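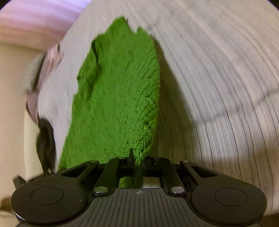 How to oil a wooden table top

A table that gets used every day needs oiling once or twice a year. April is a good month for it, when you can leave the windows open. Allow a day for the work and two more before you eat off it.

Clear the table and wash it with warm water and a drop of washing-up liquid. Wipe along the grain, then go over it again with clean water. Leave it overnight.

Next, sand it lightly by hand. If the old finish is patchy, begin with 100 grit and finish with 180. If the top is in fair shape, go straight to the finer paper. Keep the strokes long and don't press hard at the edges — they wear through quickly. Vacuum up the dust and wipe with a barely damp microfibre cloth.

Pour a little oil on to a cotton rag and work it in with the grain. A top 110 cm by 90 cm takes less than a small cupful. Do the underside too if you can turn the table over.

Wait fifteen minutes, then wipe off everything that hasn't soaked in. Any oil left on the surface will go sticky. Leave for eight hours and put on a second, thinner coat in the same way.

Oily rags can catch fire by themselves. Lay them flat outdoors to dry, or soak them in water, before they go in the bin.

Comments

Rhydian Gronow
Does this work over old varnish?

Inès Hervieu
No, the varnish has to come off first. I used a scraper on mine and it took a whole afternoon.

Bonifacio Sepúlveda
Mine was still tacky after three days. Rubbed it down with a bit of white spirit and it's fine now.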